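4. The drop, and how long people will wait for it

4.1 What counts as a drop

Before anything can be said about when the bass comes in, someone has to decide what "comes in" means. Producers will tell you this is obvious, and then two producers in the same room will point at different bars. We used a working definition that pleased no one we showed it to. A drop is the first moment after a build at which the low end returns, the kick returns with it, and both stay for at least eight bars. Tracks that bring the kick back and hold the bass for another phrase were marked as split drops. Tracks that bring back neither and simply stop were marked as endings, after some argument.

The working set held 200 tracks, all released for club play by small labels and all built around a sub-bass line. Lelcombe, whose catalog made up the largest share, sent us finished masters along with the project files, and this saved months of guessing. Moen sent masters only. Cikside sent masters, project files, a tote bag and a long letter explaining that their music did not have drops. We marked drops in nearly all of it.

Labeling was done by ear first and checked against the low-frequency energy curve afterward. Doing it the other way around is faster, and we tried it for a while in October, but it had an unhappy side effect. Once a listener has seen the curve jump, he hears a drop there, even when the jump is a tom fill mixed by somebody with a cold. The early labels were thrown out and the work was done again.

4.2 The fake-out problem

A fake-out is a build that promises a drop and delivers a vocal sample, a silence, a half-time beat or a second build. It is an old trick and a good one. It is also a nuisance to anyone trying to measure anything, because a fake-out that is held long enough starts to meet the definition of a drop, and a drop that is cut short starts to look like a fake-out. Our eight-bar rule puts the line somewhere. We make no larger claim for it.

Of the measures we tried, the one that best matched what dancers did was the plainest: the time from the removal of the kick to its return. Changes in pitch, the speed of the snare roll and the brightness of the noise sweep all helped a little. None of them helped as much as a stopwatch. Ekström (personal correspondence) had predicted this result, and has been gracious about it in a way that can be felt from some distance.

The wait itself has a shape. Short waits produce very little on the floor beyond a polite raising of hands. Longer ones do more, up to a point, and past that point people start to look at their phones or go to the bar. Where the point lies depends on the room, the hour and how many fake-outs the crowd has already been sold. We found that 3 in a row is the limit of good will. After the third, the real drop gets a weaker response than an ordinary one with no tricks in front of it, and in one case it was met with what our notes record as "laughing, not the nice kind."

4.3 Watching the floor

The club sessions took place at Fovholm, a basement room that holds about 70 people if they are friends. Ivar Ekström played all 7 sessions, using the same records in a different order each night. We had asked for the same order with different records, but the email was badly worded and by the time this came to light he had already packed. The mistake did us a favor. With the tracks held steady and the order moving, we could see how much a given drop owed to whatever had come before it.

It owed a great deal. The same track, with the same build and the same bass patch, could empty the space near the left speaker on one night and fill it on the next. Tracks that followed something sparse did well. Tracks that followed another loud track with a similar bass sound did poorly, whatever their merits, and several that their makers plainly thought of as peak-hour weapons did their best work early, when people were still holding their coats.

Movement was scored from the booth by two listeners who wore earplugs and did not talk to each other until closing time. They marked each phrase as still, swaying, moving or jumping. Agreement was good for "still" and "jumping" and much worse for the pair in the middle, where one scorer turned out to have a generous idea of swaying. We merged the two middle marks for the final count and lost less than we had feared. 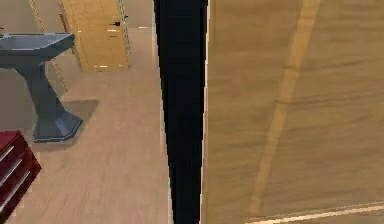 Figure 4. Close view of a dark gripper finger against a wooden surface (computer rendering).

The merged scores were then lined up with the drop labels from Section 4.1. A drop was treated as having landed if the floor went up by at least one mark within the first four bars and stayed there through the eighth. By this test most true drops landed, most split drops landed late, and fake-outs landed more often than their reputation would suggest, mainly because people jump on the silence and are too proud to stop.

Split drops deserve a further word. In the project files from Lelcombe, the kick and the sub were often on separate mute switches, and the gap between them had clearly been moved back and forth many times. One session held nine saved versions of a single transition, the last of them named "final final bass later." On the floor, the delayed bass drew a first response from the kick and a second, larger one from the sub. The second was larger only when the gap was a full phrase. At half a phrase the two responses ran together, and the effect could not be told apart from a sound system with a loose cable.

We did not test outdoor stages, where bass behaves differently and so do people. Nor did we test headphones, though Cikside's letter proposes that all serious listening happens there, lying down. The labels, the scoring sheets and the order of play for each session are described in the appendix, along with the three tracks on which the authors still disagree.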